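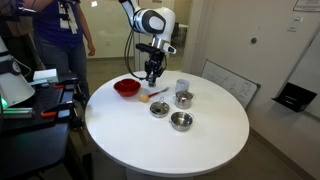

June 11, 2024. Surface trials, round table, second coat. The Drudasico matt white went on in February and has had plenty of time to harden, so I am finally treating it as a finished top and putting kitchen things on it. Last time we only tested with flat weights and a damp cloth, and that told us very little about how the paint behaves under a hot base or a wet rim. For the first set-up everything went on the back half: the red bowl on the left, the red-handled utensil beside it, then the lidded pan, the small steel pot and the paper cup over to the right. The front half stays bare as the reference side. Please don't put mugs on it.

Soak test first. Bowl filled with beetroot water to 352 g on the bench scale and left with a wet foot for 4 hours. Faint pink ring when lifted, gone after one wipe with washing-up liquid. The old top from Porham kept its ring for good, so I am happy with this.

Heat next. The small pot was filled from the kettle and put straight down, no mat. It left a dull circle that I could feel with a fingernail but could hardly see. Still there after lunch. The lidded pan did the same but fainter, I think on account of the wider base. I'd like to repeat both with the Potgieter wax over the paint before deciding anything. Virgil Nedelcu says wax on matt white always goes yellow. He may be right, but I have never tried it on this paint and we have half a tin open.

Scratches. Dragged the pot a hand's width each way, dry. Grey marks, which came off with the melamine sponge and so are metal left on the paint, no cut in it. The sponge does bring up a slight shine if you lean on it. Go lightly, or use the green soap and wait.

Rub count is at 2,000 on the spare disc, dry cloth, no change. Will carry on to 3,000 and then cut a piece to look at the edge.

Edge and base not tested today. Hondatari still owe us the replacement feet, and I don't want to judge wobble until those are on. Rang them again, left a message.

To do:
Wax one quarter of the spare disc, leave overnight, then repeat the kettle test.
Try turmeric in the red bowl. Beetroot is too easy.
Buy more melamine sponges.
Ask Virgil which wax he used when it yellowed – and how long it took.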